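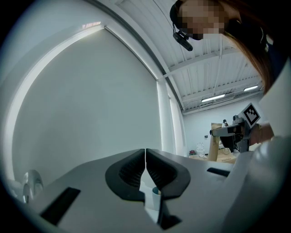 Progress report: hand-held gripper pair, Grotmont shared workshop
Mon 15 July
Prepared by Serpil Saraç for the Waduvdale Makers' Fund

Status

Both hand-held grippers are assembled and in use. The work is one week behind the plan submitted in April. The delay came from the finger molds, which had to be cut again after the first set left a step at the parting line. Spending is within the grant.

Work completed this period

The housings were printed in the workshop on the large-bed printer. The first print warped at the rear corners and was scrapped. The second was printed with a wider brim and a closed enclosure and came out flat enough to take the cover without shimming. Inserts were set with a soldering iron and a drill-press jig — slow, but none has pulled out so far.

The soft fingers are black, with a textured inner face. Three textures were tried. The coarse one held cardboard well and let go of smooth plastic. The smooth one did the reverse, and picked up dust. The fine texture is the compromise and is now fitted. The jaws are adjusted to leave a narrow seam when closed, so that the tips do not load each other at rest.

A square marker is mounted on top of the second gripper. Detection is reliable under the ceiling lights. With the blind up in the afternoon, glare on the marker caused dropouts, and a matte print has been ordered to replace the present one.

Testing

Trigger cycling was done by hand over four evenings. The first unit reached 1,013 cycles with no visible wear on the linkage. The second was stopped at 958 when the return spring began to bind against its post. The post has been filed down and the spring replaced with one of the same rate. Cycling on that unit will restart from zero.

Pick tests used small household items on a table at standing height. Of 260 attempts, 17 ended in a drop. Most of the drops were thin, flat items picked up from the tabletop, where the fingers fold under before they close. A stiffer tip would help, but it would also mark soft packaging. No change is proposed until the cycling is finished.

Problems and risks

Weight is the main complaint from people who have used the tool for longer than half an hour. The housing walls are thicker than they need to be. A lighter version has been drawn and can be printed without touching the mechanism.

Drultell, which supplies the bearings, has moved our order back twice. Altıntaş can supply the same size at a higher unit price, and the contingency line covers the difference. I would like to place that order this week if the fund has no objection.

Bench time is limited. The woodworking group has the room on two evenings, and fine assembly next to the sander is not practical.

Next period

Restart cycling on the second unit. Print and weigh the lighter housing. Fit the matte marker and repeat the detection check with the blind both up and down. Write the assembly notes, including the mold drawings — these are promised to the fund with the final report.

No change to the total budget is requested. Receipts are in the shared folder, filed by supplier.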